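Softening flannel at home: notes after one winter

Published Tuesday, May 28, 2019

I moved from Adams to Pustmont last autumn and the first thing to suffer was the laundry. The bore water in Pustmont is hard. Within a few weeks towels had gone stiff, dark colours had a grey cast and brushed cotton felt like canvas. I have spent the winter testing what helps. None of it is new, but I could not find it written down in one place.

Start with the water. A strip test from the hardware shop is good enough. If the reading is high, standard detergent doses are too low, and the leftover minerals bind with the soap and stay in the fibre. Increase the powder before you add anything else. I went up by half a scoop and the towels improved on the second wash.

Next, leave out the fabric softener. It coats the fibre, and on brushed cotton the coating flattens the nap. I used a bottle of Fivier for a month and the flannelette sheets got slicker and less warm. It took four washes to strip it out again.

What worked instead was washing soda in the drum – 15 grams for a half load, dissolved in warm water first – and a second rinse. The second rinse matters more than the soda. My machine is an old Plirance front loader and its extra rinse setting adds 24 minutes to the cycle. On tank water I would not bother.

Spin speed is the other variable. High spin sets creases into flannel and they are slow to drop out, even on a hanger. I now use the lowest setting and accept a longer time on the line. In winter that means two days under the verandah. Pegging shirts by the hem keeps peg marks off the shoulders, and turning them inside out slows fading on the bright colours.

Ironing brushed cotton is mostly wasted effort. If you must, use steam, keep the iron just off the surface and brush the nap up afterwards with a dry clothes brush.

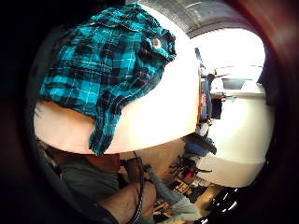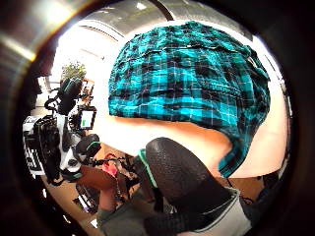

Turquoise and black check, crumpled.

Reading time: 2 minutes

Filed under: laundry, hard water

I still have to try a citric acid rinse, which is meant to deal with the scale in the machine as well. The supermarket here sells it in small packets at a silly price, so I have ordered a tub. Results in September.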